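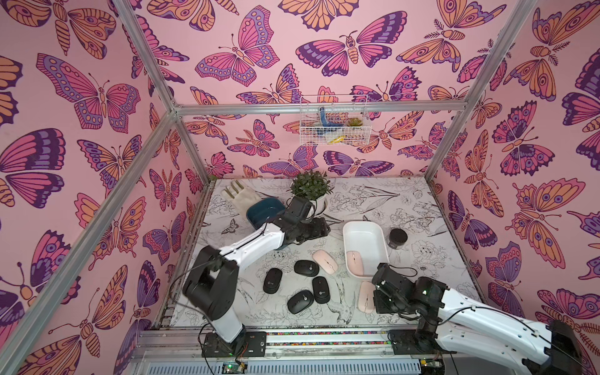

Tindik two-arm teaching bench: review after 334 demonstrations

Rating: 3.5 out of 5

The Tindik bench is sold as a complete station for recording manipulation tasks by remote control. For the price you get two follower arms with parallel grippers, two smaller leader arms that the operator holds, controllers, cables, and the Skusex recording software on a one-year licence. The extrusion enclosure and the wall panels are ours. So is everything on the table.

I bought the unit in July to replace a single-arm Sarkar kit that had worn out its shoulder gears. My use is narrow: teaching sorting and tidying tasks with small household and office objects, then training a policy on the recordings. The main test task was putting computer mice into a white plastic tray. We used black mice and pale pink ones, with the surroundings changed between batches so the policy would not learn the background. That meant patterned wall panels, a printed sheet on the table, and odds and ends such as a work glove, a teal bowl and a potted plant.

Assembly

Two evenings. The bases bolt to the front rail through flat mounting plates, and the bolt pattern matched our extrusion without drilling. The manual has the left and right controller boards swapped in one diagram. If the arms move opposite to your hands on first power-up, that is why. Cables run along the outside of the arms on clips. They hold, but two clips let go in the first month and I went over to cable ties.

Calibration is done by moving each leader and follower to a printed rest pose and pressing a key. It takes 68 seconds for both sides if you know the sequence. You need to repeat it after any hard bump, and the software won't tell you so. The symptom is a gripper that closes slightly to one side of where your hand says it should.

Operating feel

The leaders are light and backdrive well. Wrist rotation is the best joint on the unit and the elbow is the worst, with a small dead zone you notice when lowering straight down onto something. There is no force feedback. You learn to judge contact by eye, and new operators squash things for the first hour.

A computer mouse is a harder object than it looks. The shell is curved in every direction, and the standard fingertips slide up and off if you grip too high. Approaching low across the narrow width works. Approaching along the length doesn't, unless the mouse is already against the side of the tray. Nutness makes a set of soft fingertips that fit the Tindik grippers with one screw each, and they cut our dropped grasps by more than half. I would treat them as part of the purchase price.

Two arms are useful even on a one-arm job. Our operators park one gripper over the middle of the table and work with the other, then swap when a mouse lies on the wrong side of the tray. The work areas overlap enough for hand-offs, but there is no collision checking between the arms. Keep your elbows apart.

Recording software

Skusex does the basics properly. A foot pedal starts and stops an episode, and a second press within 20 seconds discards it. Joint positions and video are written together, and I found no drift between them over long sessions. Trimming is clumsy: one episode at a time, no keyboard shortcuts. Labels are free text, so expect to clean up spelling later. Export to common training formats is included in the licence, but the export tool quit twice on folders with more than 1,035 episodes in them (old Sarkar recordings, converted). Splitting the folder fixed it.

Results

Of the new recordings, 334 were kept. The trained policy handles black mice on the patterned sheet reliably. Pale pink ones were worse at first — the sheet is mostly white and the contrast is low — and improved once we recorded more of them at odd angles. None of that is the bench's fault, but it's worth planning your colour mix before you start.

Noise and heat

Servo whine is audible in the next room. The shoulder motors get warm after an hour of steady work, and I rest them for ten minutes at that point. No shutdowns so far.

For
Good wrist joint, reliable sync between video and joint data, fits standard extrusion, foot pedal included.

Against
Dead zone in the elbow, poor cable clips, no arm-to-arm collision check, slow trimming, wrong diagram in the manual.

Spare gripper motors took three weeks to arrive. Order one with the kit.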